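Prumus Reading Room: progress report to the Skudevier Fund
Period covered: January to April
Prepared by Abena Osei

Summary

The lending side of the project is running to plan. The Saturday-style story sessions we proposed have been replaced with after-school ones, as agreed by email in February. Spending is within budget apart from shelving.

Lending

We now have 339 titles catalogued and on loan, of which 130 are in Twi or Ewe. The target in the grant letter was 200 titles by the end of April. Most of the extra books came in one donation from the Kikuchi bookshop when it cleared its back stock. They still need plastic covers. Comfort Akolgo has covered the picture books first as they get the hardest wear.

Loans are for two weeks. Returns were slow in January and we sent reminders by text from February onwards, which helped. Lost books are few and we have not charged for them.

After-school sessions

Sessions start at 3.30 pm and finish at 4.45 pm. Yayra Ayaaba leads the younger group and reads in both languages. The older group chooses its own books and writes short reviews, which go in a folder by the door. Attendance drops in exam weeks and we expect that again next term.

Parents have asked for a session they can stay for. We would like to try one a month, using the existing budget for refreshments.

Spending

Shelving cost more than quoted. Stedari put up its delivery charge after we had ordered, and two units arrived without brackets. The brackets were replaced free but the delivery charge stands. We have moved the difference from the printing line. No other changes are requested.

Next period

Cover the remaining donated books. Finish the subject labels for the non-fiction shelves. Start the monthly parents' session. Replace the paper loan cards with a shared spreadsheet, once Comfort has tested it. 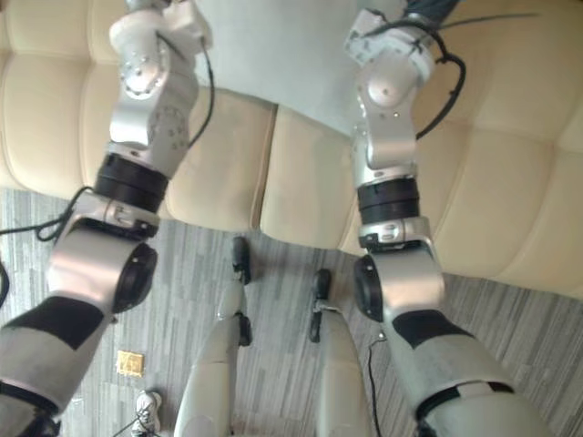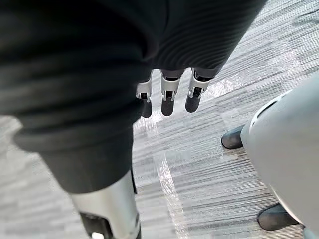
Yaw Ansah read the draft and asked that the spreadsheet wait until the end of term, as the paper cards are working and the children like stamping them. He would also put the non-fiction labels ahead of the book covers.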